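The Trial Period

The Trenik came on a Thursday, in February 2019, in two crates, with a booklet on top that said Congratulations.

I had not bought it. I want that understood, because my sister still tells people I did. Drundano was offering a trial to households within delivery distance of its warehouse, 20 days, no charge, and all I had to do was fill out a form about my home and agree to write a review of at least 400 words. After that I could keep the thing for $919 a month or put it back in its crates. I have never paid $919 a month for anything that didn't have a roof.

The form asked what I hoped to get out of a domestic assistant. I put "help around the house." Then there was a second box that said Please be specific, so I put the desk.

The desk was my husband's project. He ordered it from Kinyua, a company that sells very handsome furniture to people who think they own more tools than they do. It was supposed to be a desk with a drop front, so that you could fold your work away in the evening and be a better person. He got most of it together in July. In August he moved out, and he took the screwdriver. By winter I was eating breakfast at it, with the front hanging where it hung and a bag of leftover hardware taped to the wall so I wouldn't vacuum it up.

So that was the assignment. The booklet said to start with something small.

It took the two delivery men most of the morning to get the Trenik standing. They had me sign in four places. One of them showed me the stop button and then showed me again, in a way I didn't care for. Then they left, and I was alone in the study with a person-shaped thing that was waiting for me to say something.

"Good morning," I said. It was a quarter past twelve.

"Good afternoon," it said.

I'll give Drundano this, the voice is nice. It sounds like a dentist who has already decided you don't need the crown. I explained about the desk. I explained at more length than it needed, I think, and at some point I was explaining about July. It let me finish. Then it asked if it could take a look, and it went over and got in under the tabletop like a man who has dropped his keys in a movie theater.

There's a feature where you can watch on your phone. The booklet calls it Shared View and says it builds trust. I sat in the hall with a cup of coffee and built trust.

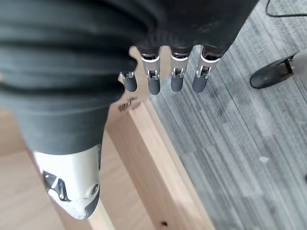
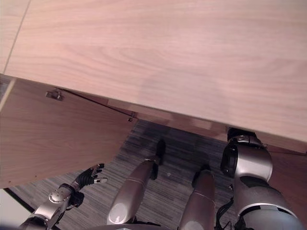
I watched for most of an hour, which is longer than I ever watched my husband do anything. It did not swear. It did not ask me to hold the flashlight and then tell me I was holding it wrong. Every so often it announced what it was about to do, in case I had objections, and I found I missed having some.

"The bracket on this panel may be a left-hand bracket," it said.

"Is that bad?"

"This may be the right-hand side."

I said I could believe that. I said a lot of things in the house had been put in that way. It asked whether I would like it to continue, and I said yes, go ahead, and went to get more coffee.

When I got back it had stopped. It was still under there but it wasn't doing anything, and my phone said Awaiting Guidance. I asked what the trouble was.

"There is writing on the inside," it said. "Should I keep it?"

"What writing?"

"It says, 'Other way up, dummy.'"

I had to sit down on the arm of the couch for that one. It was his handwriting, I knew without looking. He left himself notes on everything. He once wrote LEFTOVERS on a pot lid in marker, and it's still there, we ate off that pot for nine years. I could see him lying on his back on that carpet in the middle of a heat wave, finding out he had it upside down and writing it on the wood so he'd remember after lunch, and then going to lunch.

"Does removal of the writing fall within the task?" it asked. The voice did not change at all. The crown could go either way.

"Leave it," I said.

"I will leave it."

"Is it right, though? Is it the other way up?"

It took a second. "Yes," it said. "He was correct."

I put that in the review, by the way, and Drundano's editor took it out.

The trial went on after that, but I don't have a lot to report. It folded towels well. It was afraid of the cat, or it had been told to behave as if it were, and the cat took advantage. It would not go in the basement until I had described the basement. On the second Saturday a firmware update came in during dinner and it stood in my kitchen facing the refrigerator until past midnight, and I ate at the counter with my back to it and felt rude.

My sister came to see it and stayed two hours. She asked if it could do her gutters. It said ladders were not included in the trial. She asked how much they were and it told her, and she said for that money she would learn to like leaves.

We looked at the competition too, in fairness. Gritetti makes one that costs less and comes on wheels, but you have to talk to it in a certain order, and my sister said she'd been married to that one already.

On the last day the same two men came with the same two crates. I had written my review the night before, at the desk, with the front folded down on its cord the way the picture on the Kinyua box always said it would. I'd meant to do the minimum. When I checked, I had 2,174 words, and the Trenik wasn't mentioned until roughly the middle.

I cut it. I gave four stars. Under Cons I put the price, the refrigerator business, and that it doesn't know when to change the subject.

While they were getting the lid on, one of the men asked if I'd thought about keeping it, because he had a form for that in the truck. I said no, thank you, I only had the one desk. He said people usually found something else.

I told him I'd fixed the bathroom fan myself, that Wednesday, with a screwdriver I bought for six dollars. I had, too. It runs a little loud. He wrote something down on his clipboard, and then they couldn't get the second crate through the door, and we stood there for a while talking about how it must have come in.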